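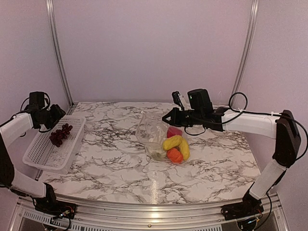
The Nedudley stone works opens to trade visitors twice a year, and the June session was given over to surface finishing. The plant cuts and polishes slab for benchtops, vanities and shopfronts, and takes in both quarried marble and printed or pressed substitutes. Most of the talk on the floor concerned pattern. White with dense grey and black veining, branching in streaks across the whole top, is what customers ask for at present, and Vatard supplies it in three grades. A polished top also throws back any overhead light as a bright strip, so the inspectors read the finish by the edges of that reflection. If the edge wavers, the slab goes back a grit.

The tour began in the block yard. Blocks are stored on timber bearers by quarry and lift date, and the saw hall takes them in that order. The main gang saw is a Daletti, rebuilt in 2009, and runs 2 shifts. Water is recovered through a settling tank and filter press - the cake goes to a brickworks, which pays freight only.

Polishing is done on a line of heads stepping from coarse to fine. Head pressure is set by the operator from a printed chart, with separate columns for marble and granite. The plant processed 2,337 slabs in the last full quarter, of which 1,963 went out as first grade. Most of the remainder was sold as seconds for laundries and outdoor kitchens. Resin fill was the main cause of downgrading, followed by chipped corners.

The Oyelaran edge profiler was stopped for a belt change during our visit. Its standard bench width is 900 mm, and wider pieces are edged by hand in the next bay.

Parking is at the rear gate. Closed footwear is required, and hearing protection is supplied at the saw hall door. Sample offcuts can be bought from the front office, cash or card.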